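March, gone four in the afternoon

Spent most of today on the Buven checklist, the one that says what has to be true before a take counts. I like rules more than I used to! Grippers start wide open, and the stand stays put until the take's been named.

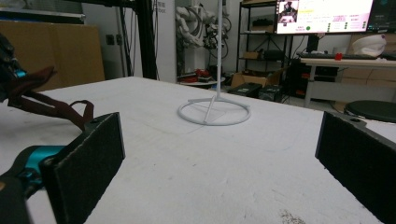
And straps get logged – that one's mine, and I'm rather proud of it. Lerudton wants 12 takes per sheet, but Plunthorpe stops at 10, so I've gone with 10.
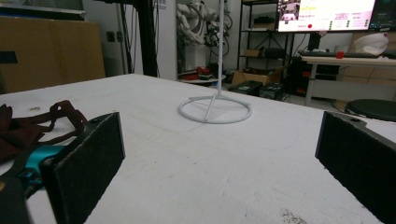

Doolan wrote back that a rule without a reason gets skipped by teatime, so could I please add the reasons. Fair enough (annoying, but fair). Rewrote four of them over a cuppa.

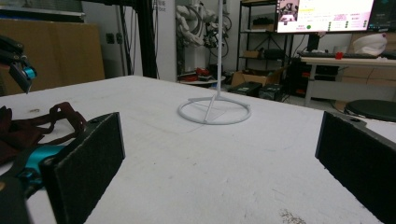

Still to sort

Wiping the table. The draft says "clean" and that means something different to each of us.
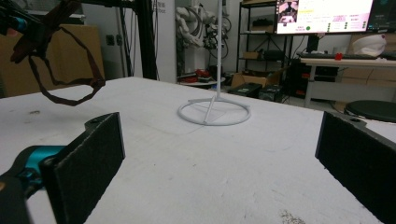
Do we bin a take if someone forgets a step? Only if it's a safety step; otherwise we mark it and keep it. Need to type that up before bed.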